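Fruit or vegetable? A sorting game for a rainy afternoon
By Cyril Dobson

I used to think the difference between a fruit and a vegetable was pudding. If you could have it for pudding it was a fruit, and if it came with gravy it was a vegetable. I was quite pleased with that until my gran asked me about tomatoes, and then I had to go and find out properly.

So what is a fruit? It's the part of a plant that grows from a flower and holds the seeds. Take an apple. In spring the tree is covered in blossom, and after the bees have been round, the bottom bit of each flower starts to swell up and up until (months later!) there's an apple with pips inside. Ask a grown-up to cut one across the middle, sideways, and you'll usually find a star.

Plums do it a bit differently. They keep their seed inside one hard stone, like a little safe. Oranges often have pips tucked in between the juicy bits, although plenty of the ones in the shops have been grown to have hardly any, which makes them much nicer to eat in the car.

Vegetables are the other parts of the plant, and this is my favourite bit, as you get to work out which part you're crunching. A carrot is a root. It sits in the dark soil storing up sugar, and that's why it tastes sweet. The green end is where its leaves grew. Anything leafy, like cabbage or bok choy or lettuce, is (you guessed it) leaves. Celery is stalks. Broccoli is a great big bunch of flower buds that got picked before they could open, and I still find that very odd to think about while I'm eating it.

And tomatoes? Seeds inside, grew from a flower, so a scientist would call them fruit. A cook would call them vegetables. They're both right, and my gran was very smug about it.

Now for the game. Find a big flat place. We like to use the bed, with a plastic sheet over the duvet so you don't get told off. Ask which things from the kitchen you can borrow, and spread the fruit all over the sheet. Apples and oranges are good for this, only watch out, they roll. Put each vegetable on its own plate. Then shut your eyes while somebody swaps something round, open them, and see if you can spot what's in the wrong place. To make it harder, say which part of the plant each thing is before you're allowed to move it. Wash everything before you eat any of it, and peel the oranges over a plate! 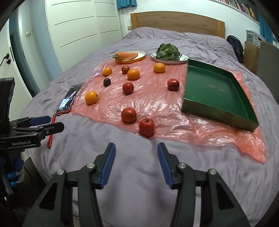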